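Bin picking (household and light industry)

Bin picking is the removal of single objects from an open container in which they lie in no fixed order. It is among the most studied chores in robotics and is often used to judge whether machines can take over tidying at home or order packing in small shops. Industrial versions that handle one known part have been in use for many years. Mixed bins remain only partly solved.

Method

A cell normally combines an arm, a gripper and one or more depth cameras. Software proposes grasp points, ranks them and plans a path that keeps the wrist clear of the walls. Cables routed outside the arm reduce the usable range of wrist angles, especially near corners.

Soft goods such as pouches change shape when gripped. Clear or shiny packaging returns poor depth readings. A single bin may hold a fabric pouch, a boxed product and a textured sponge-like item, each calling for a different grip. 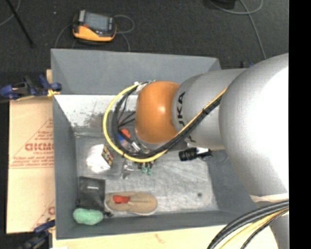
Performance

Results depend on the object set. In the Tidau trial, each run consisted of 100 attempts on mixed household items. The Oltis gripper cleared 70 on rigid objects and 34 on fabric and clear packaging. Failures were mostly empty grasps and drops during lifting. A person doing the same work rarely misses.

Use in homes and shops

No mixed-bin system is in general household use. The Ullari packing line runs one on boxed goods only, with soft items sorted by hand. D'Amico tested a kitchen version in June and withdrew it over cycle time.

See also: Depth sensing; Grasp planning; Order picking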